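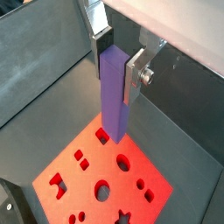

Comparing grippers: notes for the second session

Before we get to the vendor numbers, a warning. A published success rate for a peg or block insertion tells you very little until you know how the part got into the fingers. If a person placed it there, squared up, the hard half of the job was done by hand. Custbridge quotes 514 insertions for its parallel gripper and does not say how many started from a loose part on the table. I would not buy anything on that figure.

Things to ask of any insertion test:

Where is the part held? A tall block gripped near the top has a long free end, and a small tilt at the fingers becomes a large miss at the hole.

What are the pads made of, and are both sides the same? Unequal friction lets a part turn as it touches the rim.

Who picked the clearance? Toy shape sorters are generous. Passing on one says nothing much about a machined bore.

What can the wrist camera see at the last moment? Fingers and part cover a good deal of the view, often the bit you want. The Lakum sheet calls this "full visibility." Check it yourself with a part in the grip.

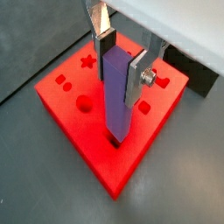

Wenceslao Maldonado objects that I am too hard on the sorter. His point is that a cheap board with many holes shows up bad wrist alignment in an afternoon, and that a gripper which fails there can be dropped from the list early. I accept the second part. I still want to see the failures logged, with the cause, and the Zarkach report has none.

For next time: read sections 2 and 3 of the Zarkach report and write down every claim that has no test behind it.

Related handouts
Force limits and why defaults mislead
Xolalpa controller: reading the log
Wrist camera calibration, August revision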